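I'd been meaning to talk to Danica Bošković for ages, mostly because half the parents I know have bought something from her toy shop, Plekis, and the other half have been told to. She sells shape sorters. A few puzzles too, and some stacking rings near the register, but really it's the sorters!

"People think they're baby toys," she told me over coffee. "Then they sit down with one and they won't give it back."

I asked what makes a good one. She had an answer ready (I suspect she gets this a lot).

"Holes that make you think a little. A circle is easy, everybody gets the circle. But put an arch next to it and now a kid has to turn the piece. That's where you see the tongue come out."

She likes small holes as well, the kind that take a peg, and she's firm about color. One strong color for the whole board, she says, with the openings a bit darker so a child can find them. Her own favorite is blue. Her business partner, Velimir Stan, wanted them in red, and the two of them argued about it for most of February.

"I won," she said. "He still brings it up."

I wondered if she ever got tired of the things. She laughed at me. Her niece is 5 now and supposedly done with sorters, except that she visits the shop on Saturdays and goes straight to the low table, every time, and does the same board twice before she'll say hello to anyone.

"You can watch her plan it," Danica said. "She does the arch first. I always leave the arch for last, so we're very different people."

I had to confess that I'd tried one while I was waiting for her and got stuck on the slots. They look the same until you're holding the wrong piece over them, and then you stand there with your hand in the air, feeling silly.

"Oh, everyone hovers," she said. "I love the hovering."

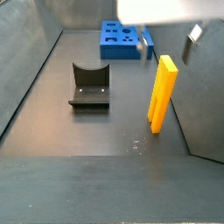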